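Cuvurex garment handling trial
Progress report to Liltby, second period, ending January

Status: behind schedule, within budget

The agreement asks for 1,000 usable demonstrations by the end of the third period. We have 300. More were recorded, but the others fail our own rules for one reason or another and I have left them out of the total. The last report counted every recording that had a start and a finish, and I think that gave Liltby a rosier picture than it should have had. The earlier figure should be disregarded.

A usable demonstration, for the purpose of this report, is one where the operator picks up a garment by remote control, does the assigned fold, lets go, and moves the arm clear without anyone reaching in to help. All camera streams have to be present from start to end. A recording with a missing stream is thrown out even if the fold was lovely, and some of the best ones have gone that way.

What we tried this period

Work was split between the two ways of showing the arm a fold. In the first, the operator holds the arm and pushes it through the motion. In the second, the operator drives it from the hand controller. The original proposal favoured the first on the grounds that it feels natural and takes very little training. Both claims are fair. The trouble is that a person's hands and forearms end up in the camera views, and the arm moves differently when somebody is leaning on it. I would not put much trust in anything learned from those recordings. We stopped making them partway through the period, and none are in the 300.

Remote control is slower and less pleasant. New operators dislike it for the first few sessions and tend to close the fingers too early, well above the cloth. They do improve. Whether they improve at folding or only at working around the lag in the controller is a question I can't answer from what we have.

Materials

Two kinds of cloth matter most at the moment. Denim is stiff enough to stay where it is put, and its seams and belt loops give the operator something to aim at. The waffle-type weave does neither. It bunches, and when it lies in a heap the ridges all look alike on the screen, so the operator is often guessing where the edge is.
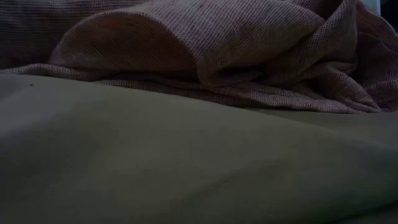
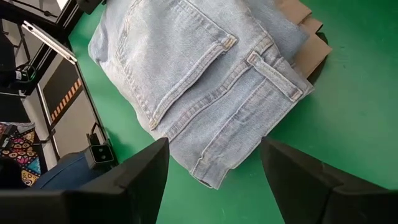 Prepared by R. Bustamante

Results on the arm

We trained on the usable set and ran 40 trial folds with the arm working by itself. Half were on denim and half on softer cloth, from starting positions the operators had not used. On denim the arm completed the first fold in most trials and the second fold in fewer than half. On the softer cloth it completed 5 trials altogether, and I would argue with at least one of those. The cloth ended up in the right shape, but the arm had missed its grasp and dragged the edge across.

I have seen these results described in a draft slide as "early generalisation". Please don't use that wording. All of the trials used the same tabletop and the same lighting, and the operators who recorded the demonstrations also laid out the garments for the test. They know, without meaning to, which layouts the arm is comfortable with. Until someone outside the group sets the garments out, I would treat the denim result as encouraging and leave it there.

Cameras

The wrist view is the one operators depend on when closing the fingers. It is good for seams and stitching at short range and poor for judging how high a fold stands. The fixed view was meant to make up for this. It does so for flat cloth in decent light. Once the fabric is piled up, the folds nearest the fixed camera hide what is behind them, and in dim conditions the picture goes soft and grey. Several operators now ignore it completely, which makes me doubt how much we gain by recording it.

We have asked for a better light on the fixed side. The quote was reasonable and can come out of the current equipment line. I don't expect it to solve the piled cloth problem, which is a matter of where the camera sits.

Software

The Brovitz recording package was chosen before I took over the reporting. It does its job when left alone. Its automatic quality score is another story. We compared the score with the judgement of two operators looking at the same recordings, and they disagreed often enough that we have turned the score off. Every recording is now checked by eye. This takes around 5 minutes per demonstration, and that time was never in the plan. It accounts for much of the shortfall.

Labels are also in poor shape. Early recordings use "fold", "half fold" and "first fold" for the same action. We are relabelling them and should be done before the next report. Garment type was left blank in a fair number of cases and has to be filled in from the video.

Spending

Equipment is under budget, as the second hand controller was not bought. Operator hours are over. The two come close to cancelling out. I would ask Liltby to approve moving the unspent controller money into operator hours, as we have never had two operators ready to drive at the same time and I see no sign that we will.

Plan for the next period

Denim recordings will pause, apart from the second fold, where the arm is weak. Most sessions will go to soft cloth, starting from a bunched position. Operators have asked to be allowed to shake the cloth flat before starting. I have said no for the recordings and yes for practice.

We will also repeat the 40 trials with someone outside the group doing the layout, using garments that don't appear in any demonstration. I expect the numbers to drop. They should be reported either way, beside the ones above, with the same rules for what counts as a completed fold.

Decisions needed from Liltby

The target of 1,000 will not be met on the current timetable. We could get there by relaxing the rules and letting the hand-guided recordings back in, and I recommend against it. I'd prefer to agree on a lower number of remote-control demonstrations with a set share on soft cloth, and to have that written into the agreement before the third period begins. A revised table is attached for comment.

The request to move the controller money also needs an answer before the next operator roster is drawn up.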